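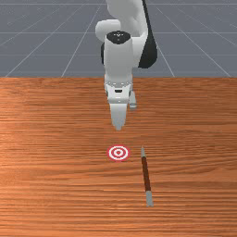
*Simulated workcell: arm, target marker and hand tool on the tabletop.*

**Visit Report: Lusen Automation Laboratory, Plandley**

**Purpose of the visit**

The Hemmin Institute for Workplace Skills sent a delegation to the Lusen laboratory in December. Members have asked whether robotic arms are ready to take over simple chores in small workshops and homes, such as putting away tools, clearing a bench or setting a table. The visit was arranged to see current work and to report on it in plain terms.

**Simulation session**

The morning was spent in the simulation room. Lusen rehearses each task on screen before any equipment on the shop floor is allowed to attempt it. The task under study was a modest one: pick up a slender hand tool from a table and set it down on a round marker. Our hosts use software named Storanov to repeat the exercise, changing the position of the tool slightly each time.

A full set consists of 1,000 attempts. In the most recent set, the laboratory recorded 229 failures. Most occurred at the moment of grasping — a thin object lying flat leaves little room for error, and a small mistake in height or angle is enough to push it away. Placing the tool on the marker, once it was held, caused far fewer problems.

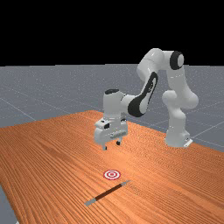 *The same workcell from a wider viewpoint, with the base of the arm at right.*

Delegates asked why so much effort goes into one tool and one table. The staff replied that a cluttered bench raises the same difficulty many times over, and that results from a cluttered scene are hard to interpret until the simple case is understood. They also acknowledged that simulated surfaces are more forgiving than real ones. Oil, dust and worn handles are not yet part of the model.

**Shop floor**

After lunch the delegation was shown two benches where physical arms sort fasteners into trays. The work was steady but slow, and an operator stood by to clear jams. Lusen keeps a log of every such intervention; the log for the current quarter held 294 entries at the time of our visit.

**Findings**

The delegation's view is that machines of this type can perform a narrow chore under controlled conditions. They are not ready for general tidying in a member workshop, and household use appears further away. Members considering a purchase should ask suppliers for failure counts on physical equipment, stated separately from simulated results.

Lusen has offered a second visit when trials with the physical arm and hand tools begin. The Institute intends to accept.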